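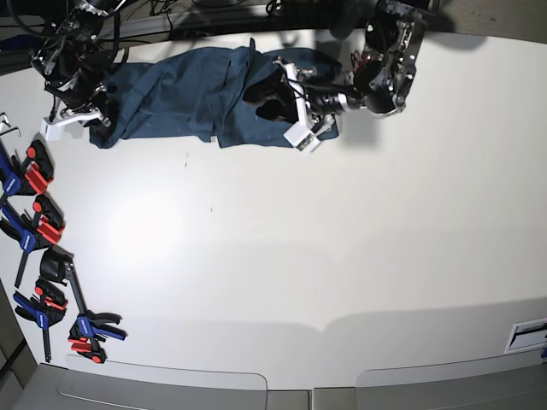 Welcome back, everybody, and thank you for coming in from the cold. Our subject for this session is how cloth takes a color, and in particular how it takes a dark one, which has puzzled dyers for a very long time and will, I hope, puzzle you a little too (in a good way!). Before we get to any chemistry I want you to get used to looking at dark cloth, and that is harder than it sounds. A navy blue laid out on a white table reads as one color only where the fabric lies fairly smooth. Where it is pinched and bunched up, the fold goes into shadow and looks black, and if you saw only that fold you might swear it was a different dye altogether. So when you judge a swatch, judge it flat, by a north window if you have one, and then crumple it and look again.

What is a dye, anyway?

A dye is a colored substance that gets into the fiber and stays there. A pigment, like the ones in house paint, sits on top and has to be glued down with something. Indigo is the odd cousin in the family, and I'm fond of it for that reason. It won't dissolve in plain water at all. You have to take the oxygen away from it first, in what dyers call a vat, and then it turns a yellowish green and slips into the fiber quite happily. When the cloth comes out and meets the air, the blue comes back, and it is trapped. I have watched this more times than I can tell you, and I still call people over to look.

Because each dip only adds a thin layer of blue, you build a dark shade slowly. Pale blue takes one or two dips. For a real navy you may need 7, with a good airing between each. Students always want to leave the cloth in longer and skip the dips, and I understand the temptation, but a long soak doesn't do the same job, and you may end up with streaks.

A little history

Our reading for this week is the Gramholm dye book, begun in 1754 by a workshop that served farms and small shops along the river. The spelling is wild and whoever kept it had a heavy hand with the ink, so please use the typed version in your packet. You'll notice three names for blue. "Milk blue" is the palest, "Sunday blue" is the middle one, and "deep blue" is what we would call navy. Look at the prices next to them. Deep blue costs a good deal more, and I'd like you to come to class with an idea of where that money went. (Hint: think about dye, but think about somebody's afternoon, too.)

The other packet item is the pattern list from Prenusach, a mill that came along much later and did everything in quantity. It has more than 200 entries, and you do not need to read them all, bless you. Just read the first page and the last, and notice how the color names change. By the end the mill has given up on names and gone over to numbers. Number 785 is a navy, and I think you'll agree "Sunday blue" would have sold better.

Words to know

Vat: the bath of indigo with its oxygen taken out, and also the pot it lives in.
Fast: a color that stays put through washing and light.
Crocking: color that rubs off on your hands, your chair or your good white shirt. Dark indigo is well known for it.
Mordant: a metal salt that helps a dye hold on to the fiber. Indigo doesn't need one. Madder and weld do.
Level: dyed evenly all over.

For the workshop at Dunen

Wear old clothes and shoes you don't love. Bring rubber gloves, a notebook, and one piece of washed cotton or linen no bigger than a pillowcase. Wash it hot with plain soap and leave out the fabric softener, please. Wet it through before it goes in the vat, squeeze it out, and lower it in gently so you don't stir in air. We'll be sharing the two big pots from the Kanaan studio, and the lids stay on between turns.

If you miss this one, we'll run the outdoor vats in July, when they are much easier to keep warm. Reading questions are on the back of the packet, and the first two are the ones I'd like in writing.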